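Teaching by Hand and by Remote: Desktop Teardown Gallery

Project pages > Demonstration recording > Gallery

Introduction

The teardown cell at Durberg is used to record demonstrations for desktop computer disassembly. An operator performs the task through the robot, either by moving the arm directly (hand guiding) or by driving it from a leader arm at the next bench (remote control). Joint positions, gripper opening and wrist camera video are stored together. No motion is programmed in advance. The learned policy sees only what was recorded, so the quality of the demonstration sets the upper limit on everything that follows.

The page covers the work inside the case, where most of the recording time is spent. Cover removal is handled separately and is not included. The full set for this phase holds 1,648 demonstrations, recorded up to September 2018 by operators trained by Trevor Staniforth.

Notes on terms: "leader" is the small arm held by the operator. "Follower" is the arm that does the work. "Episode" is one recording, from the start pedal to the stop pedal.

1. Working inside the case

Wrist view with the gripper down in the open case. The motherboard and its memory modules are on the left and the hard drive in its bay is on the right, with a braided cable crossing between them just above the gripper.

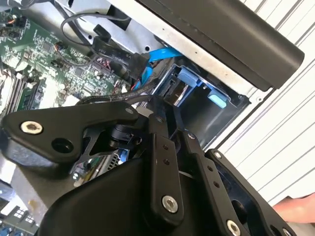 2. Hand guiding

In hand guiding the follower is switched to gravity compensation and the operator moves it by the forearm and wrist. Contact forces are felt directly. The method suits short moves with firm contact, such as seating the fingertips on a connector body before a pull.

Drawbacks: hands and sleeves enter the wrist camera view, and the operator's own force is mixed into the joint torque readings. Torque data from hand-guided episodes is therefore stored but excluded from training. Position data is kept.

Operators hold the arm behind the wrist joint. Holding it by the gripper linkage loads the finger links sideways and shifts the zero position. If this happens, stop the episode, rerun the gripper zero routine and record again under a new episode number.

3. Remote control

The leader arm is a Jallon unit with the same joint layout as the follower, at reduced scale. Motion is mapped joint to joint. A trigger on the leader handle sets the gripper opening.

Before each episode the two arms are aligned. The follower will not engage until every leader joint is within 2 degrees of the matching follower joint. Operators new to the system tend to rush this step and then fight the arm through the first part of the approach.

The leader gives no force feedback. Operators judge contact from the wrist video and from the lag between leader and follower: when the follower stops and the leader keeps moving, something is in the way. The lag is shown as a bar at the edge of the monitor. Release the trigger and back off along the approach path when the bar turns red. Do not twist the wrist to get free. In a cabled case this usually hooks a second cable.

4. Cables

Cables cause more discarded episodes than any other part of the task. They sag, spring back and hide the connector. The data connectors on hard drives are small, and the pull direction has to stay in line with the socket.

The standard sequence is as follows.

Approach the connector from above, fingers open.
Close on the connector body, never on the cable.
Pause until the lag bar is steady.
Pull straight back until the connector is free.
Lift clear of the chassis before turning the wrist.

The pause in the middle matters for training. Early episodes recorded without it produced a policy that began pulling while the fingers were still closing. Those episodes were removed in January and the sequence was rewritten.

Loose cables are not tied back before recording. A policy trained on tidy cases failed on the first case taken from the intake shelf, and the layouts have been left as found ever since.

5. Drives and memory

Drive removal is recorded as two separate skills, release and extraction. Release covers whatever holds the drive in its bay, and this differs between case models. Extraction starts with the drive free to slide. Splitting the task lets one extraction policy serve several bay types.

Memory modules are recorded last. The latches need little travel but the approach is narrow, and a finger link can touch a neighboring module before the tip reaches the latch. Episodes with such contact are labeled and kept for the recovery set.

6. Recording and review

Each operator records in blocks of 20 episodes and then changes over with the reviewer. Fatigue shows up as shorter pauses and curved pull paths, and both are easy to see in the joint plots.

Review is done in Kuusk, our in-house playback tool. The reviewer steps through the wrist video with the joint data underneath and assigns one of the labels below.

Accept: task finished, sequence followed.
Recover: error made and corrected within the episode.
Reject: part damaged, wrong part gripped or data missing.

Episodes are cut at 600 frames. Anything longer is split at the nearest pause. Files are then exported in Fakex format, with one folder per case model and the operator code in the episode header.

Related pages: Leader arm setup. Gripper zero routine. Label definitions, current version.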